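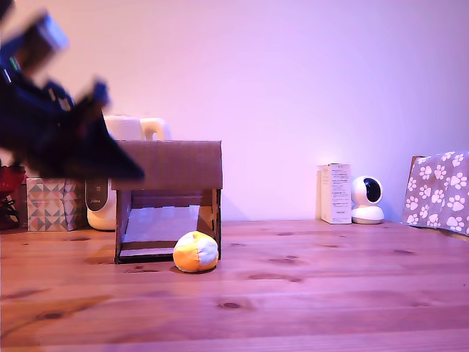 Cardboard tunnel and plush ball on the pine table. Feb 7, 2019

Remo Zwahlen asked for the dimensions of the tunnel, so a short thread. It is a goal for indoor ball games at table height. Corrugated box, open at the front, flat top, two narrow side walls.

Opening is 200 mm wide and 100 mm high. The first version was wider and too easy. Anyone over the age of six scored every time and lost interest before lunch.

Cut the front with a fresh blade and a steel rule. Score first, then cut through in two passes. A dull blade drags the inner layer and leaves a furred edge - you can trim it later but the wall ends up short.

I left the sill along the front bottom edge. It stiffens the opening. A ball has to be placed or tossed in, a slow roll will usually stop against it. If you want a rolling game, cut the sill flush with the table.

The floor is a pale sheet laid in with a slight slope. No glue. It comes out for cleaning and you can pack folded paper under one end to change the angle.

The notch in the right wall stays. It exposes the layers, and with thin board that would be a weak spot. With this board the top doesn't sag. I had 377 g of dried beans on it overnight in June as a load test and measured no deflection worth writing down.

On the ball. Soft, stitched panels, orange-yellow and white. I tried a rubber one from Brunner and sent it back. It bounced out of the box on most throws and twice went into the sink.

Plush has the opposite problem. It stops where it lands. For a tabletop that is the correct behavior. The seams make it roll slightly off line, so don't bother chalking lanes.

Washing: cool water, mild soap, squeeze, reshape, air dry on a rack. Don't wring it. Wringing shifts the stuffing to one side and the ball will then always settle on the same panel. The white fabric shows dirt first, so wash by that and ignore the yellow.

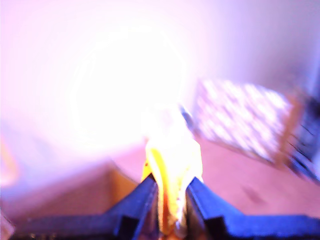
Yellow holds its color well so far. I was expecting it to bleed into the white and tested a corner with a damp cloth before the first full wash. Nothing transferred.

Table is pine, light, oiled once. Cardboard slides on it. Two strips of shelf liner under the box fix that. Tape also works but lifted the oil in one spot, now sanded and redone.

Rules as played at the Pletitz house: 13 throws each, one hand, seated. In the box counts one. In and out again counts nothing. Remo disputes this and keeps his own table.

Next box will be the same width with a lower top panel. I have one flattened carton left from the Enimley order and will post the cutting layout once I've checked it against the ball - it compresses, so the measured diameter depends on how hard you close the calipers.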